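Monalstead Workshop Forum > Benches, Bins and Fixtures
White fixture with a sloped pocket: keep the ramp or go flat?

Started by custodio_falcao, 12/6/25 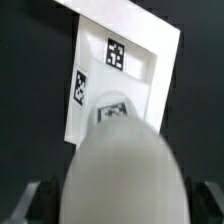 I need to settle the shape before I order more of them. Each fixture has a wide flat rim, a recessed pocket with walls that slope in, and a ramp that runs down from the pocket toward the front. There is a square black-and-white tag on the back wall of the pocket and another on the inside of the left wall.

The parts are white too and have a rounded end. My two problems are white parts against a white fixture, and the tag on the side wall. From the front you see it so steeply that it squeezes down to a narrow strip. The back one is fine.

Would you keep the ramp, or switch to a flat floor and put both tags on the back? I have a price from Indside for 50 of them and would like to get it right before I say yes.

- Custódio

----

benchdog147 wrote:

Keep the ramp. Flat floors collect dust and chips in the back corners and you end up digging them out with a brush. A slope you can wipe in one pass.

I would move the side tag, though. Put it on the rim, facing up. You have plenty of flat space on the right side.

----

yaroslav_z wrote:

I disagree about the rim. Anything stuck on the rim gets rubbed every time somebody reaches in. We had labels on the rims of our bins in August and the corners were lifting within 3 weeks. Inside walls last a lot longer.

What is the side tag for? If it says the same thing as the back one, take it off. If it is there for when you come at the fixture from the right, it is in the correct place and you should leave it alone.

- Yaroslav Zinchenko

----

custodio_falcao wrote:

They are different. The back tag says which fixture it is, the side tag says which row. People do come at it from the right, but not often. Most of the work is done from the front.

----

yaroslav_z wrote:

Then leave it. Or tilt that wall out a few more degrees if Indside can do it without a new setup charge. It won't take much to open it up.

----

plainjoinery wrote:

Flat floor, sorry. I have used both. Anything with a rounded end wants to slide or roll on a slope, and then it isn't where you left it. If you must have a ramp, put a low lip at the bottom.

----

benchdog147 wrote:

A lip puts the dust trap right back in, just at the front this time.

----

plainjoinery wrote:

Dust at the front is easy to get at. Dust at the back isn't. I'll take the lip.

----

mrs_allen wrote:

Nobody has touched the color question. White on white is hard on the eyes, more so if the finish has any shine to it. We went to a matte light gray for the floor of ours and left the rims white. The parts stand out and you still see dirt.

Whatever you do, leave a white margin around the tags. The black border needs it. I put one straight onto a dark gray wall and it was useless until I reprinted it with more margin.

----

custodio_falcao wrote:

Gray floor is a good idea. Did you paint it or order it that way?

----

mrs_allen wrote:

Painted the first batch. It scratched. The second batch had a thin gray mat cut to size and laid in. Cheap, and you can lift it out and wash it. Usmani cut mine and kept the pattern, so reorders are just an email.

----

benchdog147 wrote:

A mat would also help with the sliding that plainjoinery is worried about. That takes care of the lip.

----

plainjoinery wrote:

Depends on the mat. A smooth one won't do anything. Get something with a bit of grip and I'll stop arguing.

----

yaroslav_z wrote:

One more thing about the order. Ask for two samples first, one with the wall as it is now and one with the wall opened up. Put them on the bench for a week with real parts. I skipped that step once and had up to 2000 small trays in the wrong depth. They are still in the back of the shop.

----

custodio_falcao wrote:

All right. I'll keep the ramp, no lip for now, gray mat with some grip, and both tags stay inside. I asked Indside for the two samples and they said the wall angle is no extra charge at this quantity. I'll post measurements when they get here.

----

mrs_allen wrote:

Post the mat thickness too. If it is too thick the bottom edge of the ramp will catch on it.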